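3.2 Sorting and grading of donated clothes

Bales came in from two drop-off networks, Nulletti and Barasa, between March and May. Total of 3753 pieces after removing shoes, bags, single socks. Each piece was opened out by hand, checked front and back, then graded: rewear, repair, or fiber. Grading took place before washing, so stains counted against a piece even where they might of come out later.

Rewear share was higher for Barasa, mostly due to kids' clothes. Adult tops were the largest group (1336 pieces) and the hardest to grade. Sports shirts especially. Fabric often fine, but the print cracked or the collar rib pulled out of shape. We graded these on fabric alone and logged print damage in a seperate column. Shops in the Gisex chain told us they reject printed tops on looks, so our rewear figure is likely too high for resale.

Mixed colors were another problem. Recyclers want light and dark apart. A top with a white body and dark sleeves fits neither bin, and cutting panels by hand costs more than the fiber brings in. We set up a third bin, "two-tone", after the first 10 bales. Earlier pieces were not re-sorted. Fig. 4 gives a typical two-tone piece, white body with a dark green sleeve and V-shaped collar.

Figure 4. White and dark green garment held open over a white table, orange basket at right.

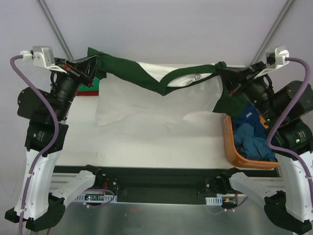

3.3 Labels and fiber content

Care labels missing or unreadable on 164 of the adult tops. These were left out of the fiber tables but kept in the grade counts. Where a label gave a blend, we used the larger share. Pukus method for blends was tried on one bale and dropped, too slow. Label text was taken as given, no lab check.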